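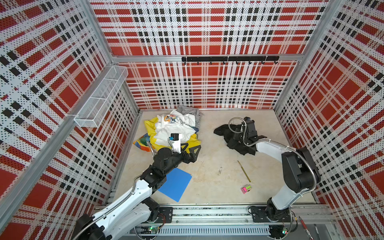 Cell 2, garment handling. Both arms, wrist cameras on.

Pre-budget inspection, cell 2
Site: Brarnirlow, upper floor
Checked by: Rafia Memon, with Junaid Ghumman on the controls
For: Ghazala Bugti (budget), copy to Sohail Qureshi
Month: July

Marks used: OK / FIX / BUY / ASK. Comments typed up from my notebook so excuse the shorthand.

1. STOPS AND POWER

1.1 Emergency stop, operator side: OK. Pressed it twice, both arms dropped out each time. Reset is stiff.
1.2 Emergency stop, far side: FIX. Works but the label has come off. Junaid to print a new one.
1.3 Mains isolator reachable without leaning over the rail: OK, just about. Would not pass with the new cabinet where Sohail has drawn it. See 6.3.
1.4 Extension leads: FIX. One lead feeding another lead. Fine for a week, not for a year. Needs a proper outlet put in, Parveen has the electrician's number.

2. ARMS AND MOUNTING

2.1 Base bolts, left: OK
2.2 Base bolts, right: OK, nipped up a quarter turn
2.3 Conduit on both arms, chafing: OK for now. Flexible metal type, loops a fair way out from the arm. Ran full reach both sides and watched it. Didn't snag on anything. Check again after any change to the hooks or the basket on the walls.
2.4 Bare circuit boards on the front rail, one by each arm base: BUY. Little covers, whatever fits. Green lights need to stay visible. They sit right where people put their hands, and where people put pens down. Cheapest thing on this whole list, please don't cut it.
2.5 Spare arm: ASK. Ghazala wanted a yes or no. My answer is no, not this year. Spare gripper fingers yes (2 sets), a spare arm sat in a box no. Sohail disagrees, he can put his case seperately.

3. GRIPPERS AND CAMERAS

3.1 Finger wear: OK both. Same set since we started.
3.2 Grip force limit: OK, set low. Junaid had it higher for the thick stuff, now back down. Write it on the card when you change it!!
3.3 Camera brackets tight: left OK, right OK
3.4 Camera cables: BUY. One spare of each length. Last time we waited on Clultum for a cable and the cell stood idle.
3.5 View from wrist, glare: ASK. See comment.

Comment on 3.5. Went through the wrist footage with Junaid. Ceiling light comes back off the wall panels in a patch low down on the back wall, and the red and white wash out there. Not a safety item but it is a money item, because Clultum have quoted for a light hood and I'm not convinced. Dark cloth on the pale floor is easy to pick out with no hood at all.

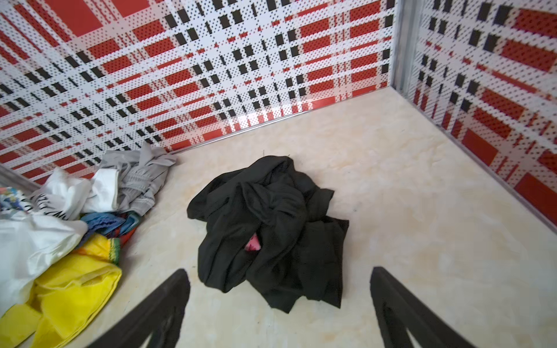 Pale on pale is my worry, white cotton or thin plastic bags against a cream floor. So before spending on a hood: try a matt floor mat (Muvstead do them cut to size) and try turning off the one ceiling tube. Both cost next to nothing. If the whites are still bad after that I'll sign for the hood.

4. FLOOR AND WALLS OF THE CELL

4.1 Floor clean, no grit: OK. Scuffs and smudges, marks only.
4.2 Small loose items out of the work area before a run: FIX. Pencil, a rubber or toy block, a scrap of paper or something white. Same story every week. If it's part of the task put it on the task sheet, if it isn't take it out.
4.3 Garments piled clear of the corner: OK. Keep the pile to one side so the arms have open floor to spread things out on.
4.4 Carrier bags and anything with a handle loop: ASK. A loop can catch on a finger. Do we want bags in the mix at all? Junaid says yes, customers will send them. Then slow speed when bags are in, and put that in writing.
4.5 Wall panels firm: OK, pushed on all of them
4.6 Hook rack and wire basket: OK, both empty. Nothing heavy to be hung there till we know what the fixings will take. Shaikh say they'll send the load figures, still waiting.

5. PEOPLE

5.1 Trained operators: 2. Junaid and Parveen. Not enough for holiday cover. BUY, one training place, ideally before the second cell goes in.
5.2 Nobody reaches over the rail with arms live: FIX. I saw it done while I was there. Not naming anyone. The front is open above the rail and a notice won't stop it. Light curtain is in the budget below.
5.3 First aid box: OK, in date

6. PLANNING FOR THE SECOND CELL

6.1 Floor loading: ASK. Landlord's letter says 300 kg per bay. Need the packed weight of the new cell from Shaikh, incl. the cabinet, in writing.
6.2 Lift or stairs: 6 steps up from the goods door, no ramp. Ask what Shaikh charge for carrying in, it was not on the first quote and it will be on the last one.
6.3 Cabinet position: FIX on the drawing. Move it left so isolator stays reachable.
6.4 Same floor and panels as this one: ASK. I'd hold off til the mat trial is done, no point buying the same glare twice.

BUDGET LINES FROM THIS INSPECTION

Board covers: small, petty cash
Gripper fingers, 2 sets: BUY now
Camera cables: BUY now
Light curtain, front opening: £776 quoted by Muvstead, fitting not included. BUY now, do not push to next year
Floor mat: BUY one, trial
Light hood: HOLD
Spare arm: NO (see 2.5)
Training place: BUY
Electrician: Parveen getting a price

RESULT

Cell 2 can keep running. Slow speed only until the light curtain is fitted. Items marked FIX back to me, initialled, before the budget meeting. I'll recheck 1.4 and 5.2 myself.

R. Memon

Added later: Parveen says the far side label is done. Not seen it yet so 1.2 stays open.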